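Trorkstead hardwax oil, satin, 2 months in 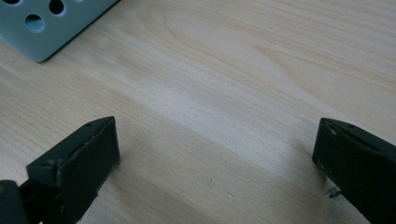
Pale wood tabletop, sheen across the middle.

Trorkstead sells this oil for desks and dining tables. I used the 300 ml can, two thin coats, with the bare wood sanded to 240 grit first - the label says to stop at 150, but that left mine rough. Coverage was good: a third of the can remains.

Cure time is the weak point. The can claims overnight. Mine stayed tacky until the second evening in an unheated room in February. Water beads well. Coffee left for an hour marked it faintly, and a light rub with a white pad took that out. Jotau's oil cures faster but yellows more on light woods.

The lid seals poorly after opening. Decant what you keep.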